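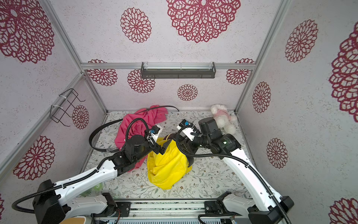

Red medallions on the walls, leaf print on the floor, and the clothes pile as of this afternoon

Small nook, two busy prints: keep the wallpaper or start over?
Home > Walls and Floors > Pattern and Color

papertrail_kit
Looking for opinions on the wallpaper. The walls are a very pale lavender white with big red flower medallions. The floor is the small leaf and twig print with the little brown blossoms. The corners are aluminum posts, and there's a rail across the upper back wall with a dark gray shelf under it. Wire rack on the left.

The wall paper is Kernance, bought from the remnant bin at Zacharias. The floor covering is Ukulon, from the same trip. I liked them both separately. Now that they're together I go back and forth. The space is used for clothes that need sorting, so there's usually a heap on the floor, and with a yellow thing and a pinkish red thing lying on top of that print I can't tell where to look.

Options as I see them:
1. Leave it all.
2. Keep the walls, plain floor.
3. Keep the floor, paint the walls.

Budget is 200 dollars.

moss_and_mortar
Option 2. The medallions are the good part. The floor print is fine but it's a different scale and a different mood. A plain gray or tan floor would calm it down and you'd spot a sock on it.

dunlap_street
Disagree. Large print on the wall and small print on the floor is the normal way to mix two patterns. If they were the same size I'd say change one. Leave it.

The pile is what makes it look busy. Try it with the floor clear before you spend anything.

moss_and_mortar
It's a sorting spot. There's going to be a pile. You have to judge it with the pile.

hemline224
Question about the corners. Did you run the paper behind the metal posts or cut it to meet them? I did a closet with Kernance paper in October and it shrank back from the edge a little as it dried. I ended up with a white line down one side.

papertrail_kit
Behind. The posts went on last. I'd do it that way again, it hides a bad cut in the left corner where I was off by a fair bit at the bottom.

I also did the strip along the bottom of the left wall where it meets the floor. Same silver color as the corner. Before that the floor covering kept lifting there and lint got under it.

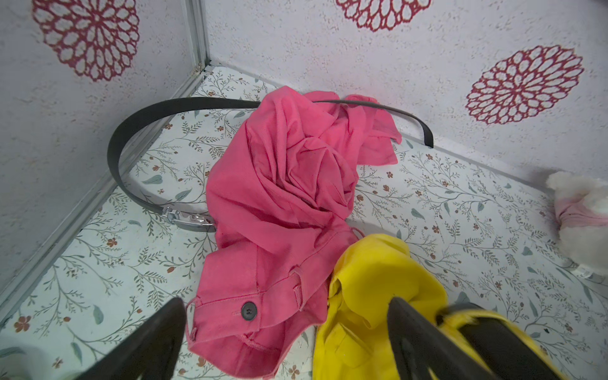

The floor seams I can live with. What bothers me more is dark stuff. I have a black belt that disappears in my actual closet, and on this floor it's the easiest thing to find. So the light background does one job well. Whites are the problem. The white stuffed toy with the pink outfit has lived in the back corner for a while and against that wall I stop noticing it.

dunlap_street
Then you have your answer. A light floor works for most of what you own.

rook_lantern
I'd go with 3, and I know I'm the only one. Red medallions that size are a lot in a small space. Paint the walls a soft green picked out of the leaves on the floor. One quart would cover it and you'd keep most of your 200.

hemline224
Please don't paint over it. Kernance has a speckled finish and paint goes on uneven. I tried it on a scrap and could still see the pattern after two coats.

rook_lantern
Did you prime it?

hemline224
No, straight paint.

rook_lantern
Well, prime it.

moss_and_mortar
You could also get the clothes off the floor. Two low bins under the shelf, one for wash and one for fold. Erelham has a plain one with a low front. Mine cost 102 for the pair with shipping, which I thought was high, but they've held up.

papertrail_kit
I had bins. I stopped seeing what was in them and things stayed there for weeks. On the floor I deal with it the same day, mostly. I hold each piece up, check for stains, and it goes on the rack or in the wash.

dunlap_street
Same. Bins are where shirts go to wrinkle.

moss_and_mortar
The yellow one looks pretty wrinkled on the floor too.

papertrail_kit
Fair.

I think I'm leaving the walls. For the floor I might get a sample of plain tan and lay it over half for a week. Zacharias still has the Ukulon solids, last I looked. Will post again when I've got it down.

rook_lantern
Get a green sample while you're there.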